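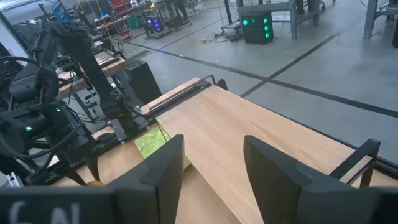 Attachment 1: tabletop and end bar

Ticket: Wi-Fi drops in the break room
Site: Masson building, second floor
Opened: 8/12/20
Status: Closed
Priority: Normal

Problem as reported
Laptops and phones in the break room lose the connection several times an hour. The Wi-Fi icon stays on but pages stop loading. It comes back by itself after a minute or two. Desks down the hall are fine. Started after the Golow access point was moved from the hallway to the break room ceiling in April, but got much worse this week.

Checked first
Restarted the access point. No change.
Signal strength at the tables is good, so this is not a range problem.
Wired test from the wall jack next to the fridge ran clean, no lost packets in 1000 pings.
Same test over Wi-Fi lost a lot of them, nearly all in short bursts.

Second visit
The bursts lined up with the microwave. With it off, the 2.4 GHz band behaved. With it on, every device on that band stalled. Laptops on the 5 GHz band kept working, but most of them were not choosing it — the access point was sending both bands out under one name and the older machines picked the slow one.

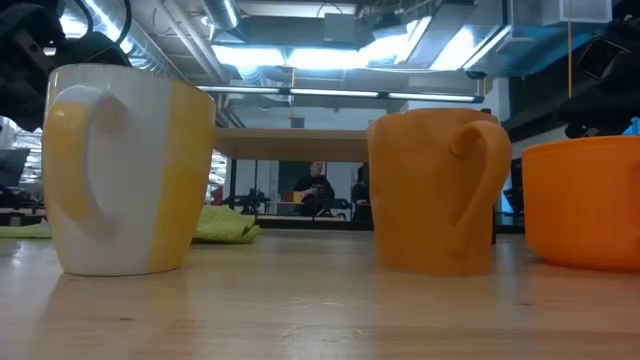
People mostly sit in there at lunch, and that is also when the microwave runs nonstop, so the complaints make sense. Split the network into two names, Tustent and Tustent-5, and asked everyone in the room to join the second one. Phones did this without trouble. One older laptop could not see Tustent-5 at all and needed a driver update from the Erken support page.

Still seeing an occasional drop after that, on one laptop only. Found the access point's uplink had fallen back to 100 Mbps. The patch cable in the closet had a bent clip and was not seated. Replaced it and the link came up at 1000.

Result
Ran the Wi-Fi test again over lunch with the microwave going. No drops on Tustent-5. Tustent still slows down while the microwave is on, which is expected.

Left to do
Update the Wi-Fi card on the wall by the door — it still shows the old network name only.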